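4.2 Who Minds the Cell

The arm at Detstead was bought to relieve the assemblers of what the purchase request called "low-value handling." Before its arrival, Ada Ferri and the two other assemblers on the controls bench picked up housings, turned them the right way round, fitted the boards and passed the units along. Afterward the arm was to do the picking up and the turning, and the assemblers were to do whatever was left. The request did not say what that was. Our interviews, carried out over one October, suggest that it was mostly waiting, with some lifting of things the arm had been hired to lift.

Part of the difficulty is that bench work at Detstead was never a string of identical motions. Assemblers keep several units going at once and park pieces wherever there is wood to park them on. A simulated version of the bench was built so that new grasps could be tried without stopping the line, and it inherited the habit. Figure 3 gives two views from it. In the first, a dark panel, an open gray housing and a blue plate share a small patch of tabletop with both of the gripper's fingers. Ferri told us this was the first picture of her job shown in any meeting that looked like her job.

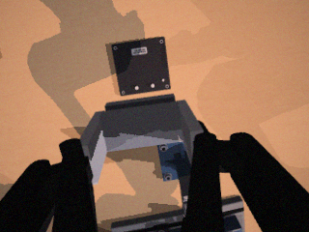 Gianni Gatti disagreed, and asked that his disagreement be written down. In his view the bench had been crowded for years out of plain bad manners, and if a machine was what it took to make people put a part back where it belonged, then the machine had earned its electricity. He added that he did not plan to put his own parts back.

Both positions turn up throughout the interviews, often in the same interview. The arm made tidiness a matter of policy. A housing left at a slant was once a housing left at a slant; it became a "presentation fault," with a code and a box to tick. In the first logging period the cell recorded 2,058 picks, and 100 of them were stopped by a person. The vendor's report, prepared by Pruvik, counted each of these as operator interference. The assemblers' own notebook, kept in pencil beside the stop button, called them saves. We were unable to reconcile the two documents and came to feel that it would be rude to try.

The second logging period, with 2,102 picks, was quieter. Nine were stopped. Management took this as proof that the arm had learned. The assemblers took it as proof that they had -- they now straightened each housing before the arm reached for it, a task that appears in no job description and that takes, by Ferri's reckoning, nearly as long as fitting the board. The handling had been automated, in the sense that it had stopped being written down.

Layout was the other thing that changed. The approach path needs clear table under the gripper, and clear table is exactly what an assembler sees as a place to put something. The wider view in Figure 3 shows how much room the arm takes up over a bench when its fingers are open, with a blue and gray fixture and a small blue block to one side.
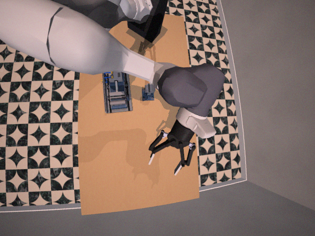
Figure 3. Two views of the simulated bench: parts close to the gripper (first) and the arm above the table (second).

Mererid Llewellyn remarked that she had worked next to people who took up more room than that and did less, but that she had at least been able to ask them to move. With the arm she had to file a request, and the request went to Dreldale, and Dreldale was closed on Sunday, when her shift was.

We take the remark seriously. Authority over a few square feet of table had moved to an office in another town, and the people who stood at the table learned of it by bumping into it. At the Lo Presti plant, where a similar arm was installed, assemblers were given the right to redraw the keep-clear zone themselves. They redrew it twice in the first week, once in order to fit a kettle. The stop rate there did not rise, and the kettle remains.

Next section: 4.3 The Notebook and the Log

Contents | Previous | Next | References | Back to top

Related items
Donati, D. Waiting as Skilled Work
Sorrentino, L. and Llewellyn, M. Whose Stop Button?
Gatti, G. A Reply to the Tidy Bench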